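Candedier Rural Security Partnership
Progress report to the grant manager, covering the period to the end of May

Where we stand

The grant was meant to do three things in the Wamham district: put joint army and police patrols on the northern cattle routes, set up a radio network between the villages and the Vulano barracks, and give herders and farmers a place to report trouble before it turned into a fight. The patrols are running. The radios mostly work. The reporting desk is behind, and we would like to be plain about that before the numbers below make things look better than they are.

Patrols

The joint command logged 442 patrol outings in the period. We have the log sheets and have checked a share of them against fuel records. An outing can mean a full night on the cattle routes or a drive to the market junction and back, and the sheets don't separate the two. We asked for this to be fixed in our last report and were told a new form was coming. It has not come.

The command's press office has described the district as secured. We can't support that word. Reported cattle thefts fell to 83, which is a real drop on the previous period, but two of the chiefs on the eastern side told us that their people have stopped reporting because no one came the last time. Some of the fall may be silence. We also note that the dry season ended early and many herds moved south, which would have lowered the figure with or without patrols.

Radios

Handsets have gone to all the villages on the list. Seven of the villages can't raise the barracks after dark, when the relay on the ridge loses power. The supplier says the batteries are sound and blames the charging routine. The signals unit blames the batteries. Our field officer went up there twice and thinks the panels are too small for the load. We are not paying the last invoice until somebody shows us a full night of contact from every village.

Training on the handsets was done in one morning per village. That was too short. In several places only the chief's household knows how to use the set, and it stays locked up when they travel.

Reporting desk

The desk at Wamham opened late and keeps short hours, closing at 3 p.m. Most herders come into town after that. We printed 3,000 complaint cards and a good part of them are still in boxes. A story in the Sun called the desk a model for other districts — we had no hand in that, and would ask that it not be quoted in the annual summary.

Relations with the army have been polite. Complaints about soldiers' conduct at checkpoints are passed to the barracks and acknowledged, but we have yet to see an outcome in writing on any of them.

Next period

We propose to hold back the second patrol payment until the new log form is in use, move the desk's hours to the evening, and repeat the radio training with at least four people in each village. We do not recommend expanding to a second district yet.

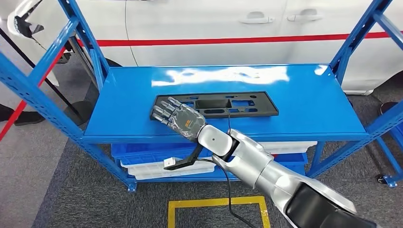
Black molded panel on a blue metal shelf, with a silver robot arm at right.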